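About Drundico

Drundico packs things for other companies. Our site in Brumwood takes in clothing, bags and small household goods, checks them, and sends them out again folded, bagged, boxed or packed into luggage according to the customer's order. Part of that work is now done at automated stations. This page covers how the site is run and what the stations have meant for the people employed here.

The company was started in 2000 by Fouad Smadi as a repacking service for mail-order returns. Until the Judia line was installed, every item was handled at a standing bench. A packer took the order sheet, collected the items from a tote, folded them, placed them and closed the package. Soft goods made up most of the volume and most of the strain complaints, chiefly wrists and shoulders.

Judia is our name for the group of two-arm stations on the east side of the floor. Each station has a pair of robot arms mounted at one edge of a fixed table. The arms handle repetitive placement: moving folded garments, holding an edge while something is set down, opening and closing lids. Station programs are written and maintained on site by a group led by Yoon-hee Kwon.

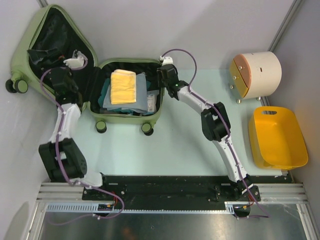
Soft goods remain the hard part. A box has the same shape each time it is picked up, and a folded shirt does not. Programs for garments are therefore released one product family at a time, and a family goes back to the bench if its rework rate rises above the limit set for manual packing. Heavy coats and anything with loose straps are still packed by hand.

Jobs

Station operator is a graded position at Drundico, one step above packer. Operators load the work, watch the first cycles of each batch, clear stoppages and decide when a batch should be pulled. All of our present operators came from the packing benches. Training takes 30 hours, paid at the operator rate, and is run by Hiba Haddad, who packed at this site for several years before moving to the stations.

Operators are not given individual cycle targets. Output is recorded by station and by shift. Stoppage logs are open to everyone on the floor, and operators add their own notes to them. Many program changes begin with those notes, most often a remark on how a fabric slides or where a corner catches.

Packers who prefer bench work may stay on it. Benches were rebuilt to adjustable height when the Judia line went in, and shift rotation now limits continuous folding to half a shift. Some tasks have been added that did not exist before, including gripper finger changes, cable checks and fixture setup. These are assigned to trained staff and listed on the shift board.

Safety and maintenance

Ayman Twal is responsible for maintenance and lockout procedures. Any employee may stop a station and is not required to give a reason at the time. Restart needs an operator and a written entry.

Site and contact

The Brumwood building has 300 square meters of station floor, with the benches, receiving and dispatch in the adjoining hall. Our second location, Mahasneh, handles storage only. Operator training places open each September and are posted internally first. Questions about contract packing go to Tudor Ursu at the front office, extension 1073.

Page last revised June 2025.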